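What goes where? A guide to tidying a table

A home is a tidy place when most things have a spot of their own. When you know where something lives, you can find it quickly and put it back quickly too.

Start by sorting. Sorting means putting things together because they are alike or because they do the same job. Rulers, markers and scissors are all used for school work and craft, so they can share one pot. Food is kept apart from them.

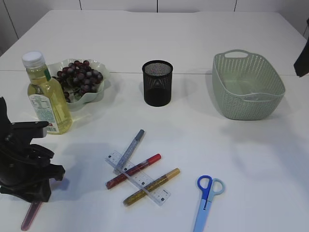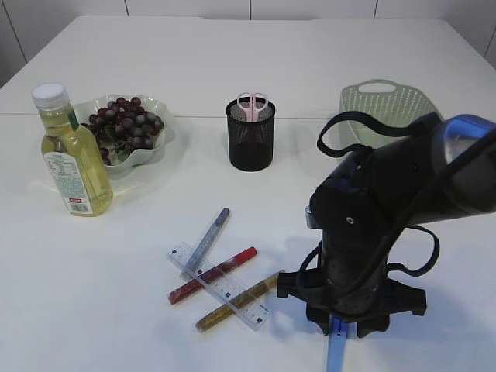

Skiltesia Home Skills Club, Inbridge

The mesh pen holder, the basket and the bowl of grapes are three kinds of container. A tall, narrow holder suits long, thin things, which stand up in it. A wide basket is better for bigger things. A bowl has sides that stop round fruit rolling away.

Scissors go into a holder with the blades pointing down and the handles up. Always ask a grown-up before you move them. Put caps on markers first, and press until they click, or the ink will dry out.

Cooking oil comes in a bottle with a screw cap. Check that the cap is tight and carry the bottle upright with both hands. Keep it in a cupboard away from the cooker.

Try it at home: choose 6 things from a table and decide where each one should live.

Written by Kelechi Ekwueme, 20 Apr 2020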